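Wodus forecasting package, reviewed after one season of use

Wodus is a desktop package for time series forecasting, sold by Ovasier on an annual licence. I have used it since July on demand data for spare parts, where the series are short, full of zeros and prone to sudden level changes. My comparison point throughout is a set of scripts I have maintained for years, so I am not an impartial judge of graphical interfaces.

The test set was 219 monthly series, mostly between three and six years long. I held back the last part of each and ran a rolling origin evaluation with a horizon of 4 months. Wodus supports this directly, although the option is filed under "Diagnostics" and is off by default. With it off, the software ranks models by an information criterion computed on the whole sample and gives no indication of how they would have done on data they had not seen. I would switch it on before doing anything else.

Model selection covers exponential smoothing, ARIMA, a regression with lagged variables and an intermittent demand method. The first two behave as expected. Estimated parameters matched mine to the third decimal on nearly every series, and the few that differed came down to how the initial states are set. Wodus optimises them along with the smoothing parameters, and on a series of fewer than 23 observations that uses up degrees of freedom you can hardly spare. There is a switch for fixing the initial level, but none for the initial seasonal indices. Lovely Sison, who ran the same series on her own machine, got the same estimates, so at least the optimiser is reproducible when the seed is set.
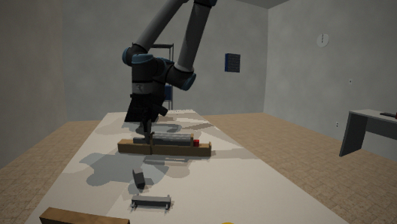 Can the prediction intervals be trusted on short series?

They are too narrow at the default setting. The nominal 95% intervals are built from the one-step residual variance and ignore parameter uncertainty, so coverage drops as the sample gets smaller. Changing the interval type to "bootstrap" brings it closer to nominal, at the cost of a longer run.

The intermittent demand method deserves a separate remark. It forecasts a rate, and the chart draws that rate as a flat line through a series of zeros and spikes. This is correct behaviour, but the same screen reports a percentage error, which is undefined whenever the actual value is zero. Wodus drops those periods without a message. On some of my series this left only a handful of points in the average. Use the scaled error from the drop-down list, and remove the percentage column from the export template while you are there.

Forecast combination is the best part of the package. You can average across all fitted models, weight them by past error or take the median. The plain median beat the automatically selected single model on most of my series and was never far behind on the rest. The error-based weights gave no improvement over it, in line with what Teodor Ursu found on the Tramcombe retail data — he had longer histories and a stronger seasonal pattern, so I had expected the weights to do better there.

Import is dull and reliable. It reads delimited text and spreadsheets, recognises most date formats, and asks about missing periods before filling them. The three choices are zero, linear interpolation and leave as missing. ARIMA accepts the last of these and exponential smoothing does not, a point the manual mentions only in an appendix.

Speed is acceptable. The full run with the bootstrap switched off took 20 minutes on an ordinary laptop. The progress bar counts models and not series, so it sits still for a while and then jumps.

Documentation is uneven. The chapter on state space models, credited to Soledad Cisneros, is clear and gives every equation in the notation the output uses. The chapter on regression uses different symbols for the same quantities, and the error term changes letter halfway through. I sent a list of corrections to the support address and had a sensible reply the next morning, with the promise of a fix in the next release.

Good: combination tools, rolling evaluation, reproducible estimates, import.

Poor: default intervals, silent handling of zeros in the percentage error, no control over seasonal starting values.

I have renewed the licence for one seat. The scripts stay in use for anything with fewer than two full years of history.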